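### 3.2 Asset recovery files and the handling of seized property

The files used in this section come from the public registry at Nandport and cover procurement fraud cases in which investigators asked a foreign authority for help in tracing property. The registry lists 1,328 requests. Most concern bank records, and we leave those to Section 4. We look at the smaller group in which physical goods were seized along with money, as these raise separate problems of storage, valuation and proof.

Rangel's earlier study of the Trurkitz port contracts found that the value of goods was often recorded only once, on the day of seizure, and never revised. Our reading of the Nandport files supports this. In the Lerley case, a senior official was accused of steering a dredging contract to two companies run by relatives. Furniture, clothing and jewelry were taken from two addresses. The inventory was filed in October, and the court did not rule on ownership until 18 months later. By then the storage bill was higher than the listed value of the household items.

The Inskip case went differently. The prosecutor there asked for an early sale of everything except the jewelry, and the defense agreed in writing. The proceeds were held in a court account pending the verdict. Maiara Rangel, who reviewed the order for the court, noted that the agreement covered the sale but said nothing about interest on the account. This became the main dispute on appeal, and it took up more hearing time than the contracts themselves.

A second problem is how goods are described. Inventory forms in the registry have a single line for each item, and officers fill it in as they see fit. One officer may write "clothing, various" where another lists every garment by color and type. Small personal articles are the worst recorded. They have little resale value, but they can help show who used a room, and a vague entry makes them hard to rely on in court (Figure 5).
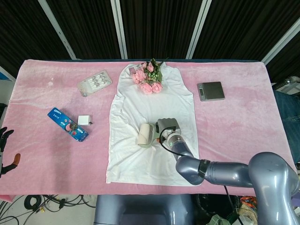
**Figure 5.** White sleeveless shirt, artificial roses and a blister pack of tablets on a pink blanket.

Foreign courts have sent back requests on this ground. In the Trurkitz files, the receiving authority asked for a fuller list before it would release anything, and the reply went through two ministries. The revised form now in use at Nandport has separate fields for material, condition and the place where the item was found. It has not yet been adopted at Inskip, where the older form remains attached to the court rules as an annex.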